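Housing and Family Services
Trurkcombe Household Equipment Loan Service: Spring Report and Changes to Returns

The Household Equipment Loan Service at Trurkcombe completed its first full year of operation in April. The service lends basic kitchen and table items to families moving into temporary or first-time housing, for periods of up to six months. During the year, 198 households borrowed at least one set, and 1,345 individual pieces were issued from the Frade Street storeroom.

Simão Tavares, who has coordinated the service since it opened, presented the annual figures to the Devance Housing Partnership last month. The Partnership agreed to continue funding the service at its present level and asked that the rules on returned items be written down in one place. Until now, borrowers have received this information verbally at the time of collection, and practice has varied from one staff member to another.

The new written rules take effect on 12/05/2025. They apply to all items on loan on that date as well as to new loans. The main points are set out below for the benefit of current borrowers, partner agencies, and the staff who receive returned sets at the counter.

Condition of items on return

Borrowers are asked to return all dishes, bowls, cups, and basins free of food residue. A full wash is not required to professional standards, as every item is washed again at Frade Street before it is issued to another household. Crumbs, dried sauce, and grease do, however, add considerably to the time needed to process a set, and they attract insects if a box is held in the storeroom before sorting. Basins deserve particular attention. They are often used to carry the smaller pieces, and crumbs collect in the bottom without being noticed.
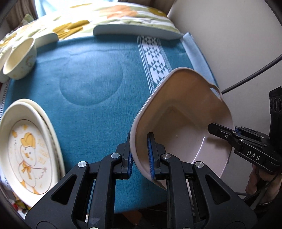

A pink plastic basin, white oval plates, and cups on the table.

Items should be dry when packed. Boxes that arrive damp will be opened at the counter and the contents laid out before a receipt is given, which may mean a longer wait for the borrower. Newspaper should no longer be used as wrapping, as the ink transfers to pale plastic and to unglazed foot rings and is difficult to remove. Plain paper is available from the counter at no charge, and a supply is included in each new box.

Sorting and stacking

Returned sets are sorted by type before they are matched against the loan sheet. Oval plates are stacked with other oval plates, with the largest at the bottom. Stacks of plates should not exceed 15 pieces. Cups are stored upright and are not to be placed one inside another, a practice that accounted for most of the chipped rims recorded during the year.

Bowls may be nested where the sizes allow it. A bowl should never be forced into another of the same size. Where two bowls have become stuck together, borrowers are asked to leave them as they are and inform the person at the counter. Color and pattern are not considered in matching. A household that borrowed four white bowls may return a mixture of white and tan bowls if these came from the same box, and the loan sheet will record only the number and the type.

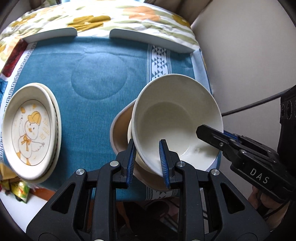
Bowls must also be checked on the inside before they are put away. A small speck left near the bottom of a glazed bowl is easy to overlook under the storeroom lighting, and staff have been asked to tilt each bowl toward the window or the lamp during inspection. Any bowl found with residue goes back to the washing area. Any bowl found with a crack, however fine, is withdrawn from the service and entered in the replacement book on the same day.

Children's tableware

Demand for children's plates and cups rose sharply over the winter. Of the households served, 124 included at least one child under the age of ten, and most of these asked for children's items in addition to the standard set. Plates with printed animals or cartoon characters have proved especially popular, and the service would welcome further donations of this kind. Printed plates are washed by hand with a soft cloth. Abrasive pads are not to be used on them, and borrowers with young children are asked to observe the same precaution at home.

Table linens

Tablecloths and quilted covers are now lent separately from tableware and appear on their own loan sheet. They should be returned folded and need not be ironed. Borrowers who have washed a cloth at home are asked to say so at the counter. Linens that cannot be repaired are kept at Frade Street as lining for shelves and boxes.

Loss and breakage

No charge is made for accidental breakage. Borrowers are asked only to report it, so that the loan sheet can be closed and the item replaced. Broken pieces should not be returned in the box with other items. During the year, almost all reported breakages concerned cups, and the service has placed a replacement order through Vustero, its regular supplier. Delivery is expected before the summer intake.

Donations

Donations are accepted at the counter during normal opening hours. The service is currently in need of deep bowls, plastic basins of medium size, and cups with handles. It is unable to accept glassware, knives, or electrical appliances. Donors with more than two boxes are asked to contact the office in advance so that space can be cleared.

Copies of the written rules are available at Frade Street and from partner agencies. Questions concerning an existing loan should be addressed to Mr. Tavares at the service office, quoting the number printed at the top of the loan sheet.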